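# Open day at the Akpalu memory archive

The flyer promised "a living conversation about the flood." I got there at 10, in April, and found a sign-in sheet, a tote bag and a 7-minute welcome film that said "community" more often than it said "water."

Dela Nartey, who runs the oral history side, was easier to like. She told us the archive holds 381 recorded interviews, 301 of them open to the public. I asked about the rest. Some families changed their minds, she said, and some tapes are still with Lasex, the firm doing the transfers. She didn't know when they'd be back.
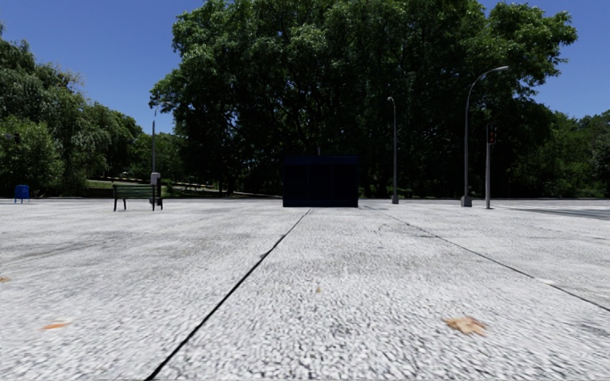
*Pavement and tree line, Akpalu.*

Next came the online forum, built by Trisama. Visitors are sorted into small groups and given a question to answer, such as "What did you carry out of the house?" It's a good question. My group had four people in it, and two of them worked for Trisama. Edem Asante, the project lead, called the pilot a success and then couldn't say how many people had posted twice.

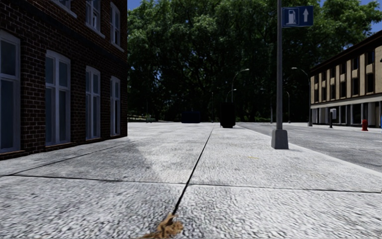

I don't doubt that people want to talk. Mohammed-Awal Issahaku, who grew up in Jemen and came with his daughter, talked for half an hour by the coat rack about his uncle's radio shop, and it was the best thing I heard all day — no one was recording. I mentioned this to Edem. He gave me a card with a web address on it.

The afternoon panel on anniversaries ran late and took two questions. Delali Adjei asked who owns the interviews once the grant ends. The answer was long and had the word "stewardship" in it. I've written to ask again, and I'll post whatever comes back.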